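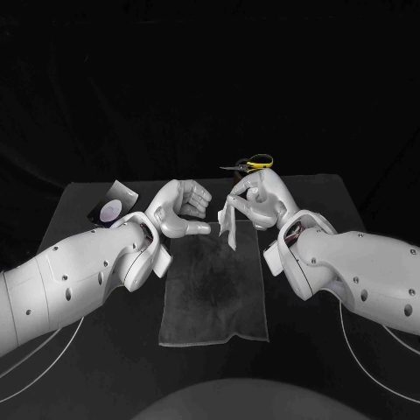
Nuanchan Thaweesak
Haushalt und Textilpflege

Mikrofaser oder Frottee, grau oder bunt, ganz egal: Irgendwann hängen an jedem Handtuch Fussel, Fäden und die Reste von dem Taschentuch, das mal wieder in einer Hosentasche mitgewaschen wurde. Bei mir passiert das ungefähr im Wochentakt (ich schaue nie in die Taschen, ich gelobe seit Jahren Besserung). Deshalb schreibe ich euch mal auf, wie ich so ein Handtuch wieder ordentlich bekomme.

Zuerst brauche ich Platz. Ich räume den Tisch frei, wische ihn trocken ab und lege das Handtuch flach hin. Ein dunkler Untergrund ist super, da sieht man jedes weiße Fitzelchen, das danebenfällt! Dazu kommt eine Schere, am liebsten eine kleine spitze. Meine liegt immer hinten am Tischrand, da komme ich dran und schiebe sie trotzdem nicht ständig mit dem Ärmel herum.

Dann die großen Stücke. Die zupfe ich mit den Fingerspitzen ab, also Daumen und Zeigefinger, und zwar gerade nach oben. Bitte nicht reiben, sonst wird aus einem Stück Papier eine ganze Wolke Krümel. Mit der anderen Hand halte ich den Stoff daneben fest. Sitzt etwas tief im Flor, lasse ich es erst einmal in Ruhe und mache woanders weiter.

Für die kleinen Reste gibt es zwei Wege. Entweder das Handtuch draußen kräftig ausschütteln, wenn es ganz trocken ist, oder 17 Minuten in den Trockner, kühl eingestellt, und hinterher das Sieb leeren. Yupin schwört auf einen feuchten Gummihandschuh, mit dem sie immer in eine Richtung über den Stoff streicht. Hab ich im April ausprobiert, klappt prima bei glattem Stoff, bei dickem Frottee eher so mittel.

Jetzt die Schere: Gezogene Schlaufen werden abgeschnitten, niemals herausgezogen! Einmal kräftig gezogen und ihr habt eine Laufmasche quer durchs Tuch. Ich streiche die Fläche glatt, lege die Klinge flach an und schneide die Schlaufe auf Höhe der anderen ab. An der Kante bin ich vorsichtiger, da erwischt man schnell die Naht.

Zum Schluss nochmal ausschütteln, längs dritteln, einmal falten, ab in den Schrank. Für ein Handtuch brauche ich so fast 17 Minuten plus Trockner, beim ersten Mal dauert es länger. Die abgezupften Papierreste kommen bei mir in den Restmüll, und die Hosentaschen kontrolliere ich dann nächste Woche.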